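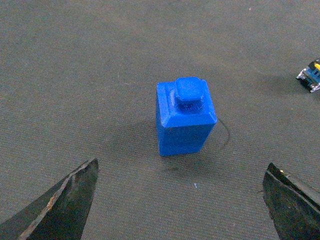

My first budget for a robot arm had exactly one line on it, and that line was the arm. I'm a little embarrassed by this! I run a small parts business, I'd been watching clips all winter, and I figured you buy the thing, bolt it down and go have lunch.

Then I called Geetha Shetty, who plans equipment for a living, and she laughed for a good while. "What's it going to pick things out of?" she asked. Well, bins. "And what are the bins going to sit on?"

So the list grew. Grippers came first, and you want spare fingers too, because the tips get scuffed from rubbing against everything. I put down 3 sets and $900 for the lot. Then bins, all one type and one color if you can manage it – mixing them means teaching the robot more than you planned to.
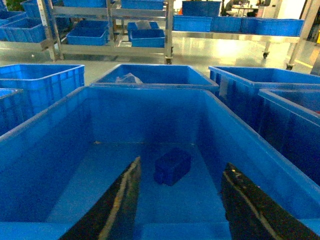
Steel carts on casters were the next surprise. I'd priced fixed shelving (cheaper, obviously), but Geetha talked me into wheels, and I've come around. My layout changed nine times on paper between December and spring, and I'd hate to unbolt a rack every time I had a bright idea.

Her other tip was to set aside $1000 for test pieces. Plain printed blocks, odd little shapes, whatever is close to what you'll handle. I nearly crossed that one out. Decha Wannasri, my shop lead, put it back in – in pen.

We're getting quotes from Garico and Turcotte now, and I've asked both to price the arm last.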